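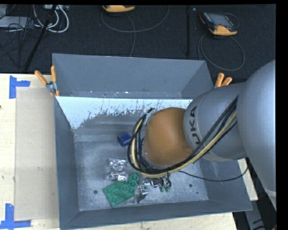 Robotics club from Dastdale gets ready for the Tamura Cup

It has been a busy winter for the robotics club at Dastdale Secondary College, and anyone who has wandered past the back workshop after the last bell will know the lights tend to stay on until well after dinner time. The students are getting ready for the bin-picking round of the Tamura Cup in August, and they would love a bit of cheering on from the rest of the town.

Bin picking sounds simple enough when you say it quickly. A mixed lot of bits and pieces goes into a big metal bin, and the robot has to find each one, take hold of it and lift it out without any help from its drivers. Crumpled foil is a very different thing to grab from a flat plate with bumps on it, and small shiny pieces of metal have a way of confusing everybody -- students included! Each team gets three runs, and the best one counts.

The club has named its entry Flesura, after a long and cheerful argument that took up most of a meeting in May. Three year levels are working on it together. The older students look after the program that plans the arm's path, the middle group has taken on the gripper and its fingertips, and the youngest members choose the practice objects, a job they have thrown themselves into with great glee (kitchen drawers all over Dastdale are said to be a little emptier than they were).

Families and neighbours have been wonderfully generous too. The autumn sausage sizzle and the plant stall at the front gate brought in $2,000 between them, and Tudano, the metalwork shop over on the highway, has kindly promised to help with travel. The club would like to say a very big thank you to everyone who bought a snag or took home a tomato seedling.

Visitors are welcome at the open practice in the workshop in July, from 4 pm. There will be tea and slices, and the students will be happy to talk about their work for as long as you care to listen -- possibly a bit longer. Please come in by the side gate and sign in at the office first.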